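Flillow Lane Bell
Brass bicycle bell for handlebars of the usual thickness

Home > Bells and Horns > Flillow Lane Bell

In stock. Usually leaves Plirenbridge the next working day, unless the next working day is a Tuesday, when the van is at its other job.

The Flillow is a bell. It goes on a bicycle and it goes ding. We mention this early on as several of our competitors now sell things that chirp, flash, pair with your telephone and need charging overnight, and a certain kind of customer arrives here looking for the charging port. You will find a small lever on the side. Push it with your thumb.

The dome is turned brass, left unlacquered so that it will go brown and dignified in a year or so, or in one winter if you leave the bike outside. You may polish it if you have that sort of Sunday. The striker is sprung steel and hits the dome once per push. There is no second ding on the way back, a feature of cheaper bells that makes the rider sound impatient.

What it sounds like

Clear, fairly high, with a long tail. Hema Subramaniam, who designed it, went through a good many domes before she found one that she felt said "I am behind you" and stopped short of "get out of my way". The rejected domes are in a drawer. One of them sounds exactly like a hotel reception desk and caused a Labrador to sit down.

It carries well in still air and a bit less well in wind, like every bell ever made. It will not be heard by a person inside a tractor. It will not be heard by a person wearing large headphones, and for them we suggest braking.

Where it earns its keep

We make it for lanes. Town riders are welcome to buy one, and plenty do, but the Flillow was worked out on the back road to Drorncombe, where there's no pavement to speak of and a walker, a pony or somebody's entire wedding party may be round any bend. On roads like that you want to be heard early and without giving offence, given that you'll probably meet the same people again on the way home.
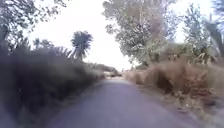
Narrow lane, tall hedge on the left. Have your thumb ready.

Two short rings, well back, is the local custom. One ring is thought abrupt. Three and people assume you are selling something.

Fitting

The clamp is a hinged steel band with a single screw and fits bars from 22 mm to 26 mm. Two rubber shims are supplied, one thick and one thin. Start with the thin one. Put the bell where your thumb can reach it with your hand still on the brake, tighten until it stops turning, and then leave it alone. Most of the clamps we get back have been tightened by someone who carried on after that point.

It will go on drop bars beside the stem, though you'll have to move your hand to reach it. It won't go on the wide flattened bars found on some newer road bikes. We have tried, and Mansa Ayaaba in the workshop has asked us to stop trying.

Specification

Dome: brass, unlacquered, 45 mm across
Base and clamp: steel, black
Lever: right or left hand, please choose when ordering
Weight: 64 g
Shims: 2, rubber
Item number: 3046
Batteries: no

Spares

Springs, screws, levers and shims are all sold separately and cost very little. Domes can be bought alone if you've dropped yours, as a dented one goes clunk and can't be talked out of it. The older Van Acker clamp, which we sold until we ran out, takes the same dome but a different screw. Please say which you have when you write in. "The silver one" doesn't help us, I'm afraid, as they all start out silver.

Questions we get

Will it rust? The dome can't. The screw can, and a drop of oil in October will see it through to spring.

Is it loud enough? For most things, yes. If you regularly need something louder, you may be riding on the wrong road.

Does it come in colours? It comes in brass.

Can I have it engraved? Initials only, up to three letters, on the base and not on the dome. Engraving the dome changes the note, and then we have to put it in the drawer. Allow an extra week.

Returns

Send it back within thirty days if you don't like it, with the shims. People always keep the shims.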